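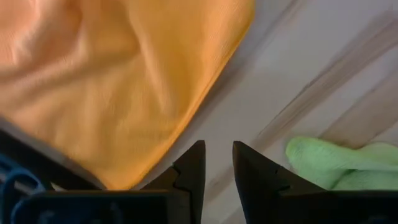

Gripper slipping on folded cloths after finger swap

nantana_n
Our cloth cell at the Plesside shop started dropping pieces in April. I changed both fingers at 2,918 cycles and it's worse than before. Flat cloths are okay. Anything bunched up gets pinched, then slides out on the lift. Grip force is at 35 percent, same as always.

samir_i
Did you redo the zero after the swap? New fingers never close at quite the same spot as the old ones. If the controller still has the old closed position, it stops short and you get a weak pinch.

nantana_n
No. The Ratetness manual says to change them at 3,000 and doesn't mention a zero.

ekkachai_y
I'd raise the force to 50 before touching anything else. Takes ten seconds to try.

samir_i
Disagree. If the zero is off, more force does nothing, and once you fix it you'll be crushing the tips together. Zero first.

ekkachai_y
We ran ours at 50 all winter with no damage. Just saying.

pornthip
Check the screws too. Mine backed out after a swap and one finger sat about 2 mm low. Push on each tip by hand with the power off. Also look at the cable by the wrist, it can tug when the arm turns.

nantana_n
Power off, pushed on both. Left one moves a little. Cable has slack. Will tighten, redo the zero and leave force alone for now.

samir_i
Tighten before you zero, or you'll be doing it twice.

nantana_n
Got it — doing it after lunch.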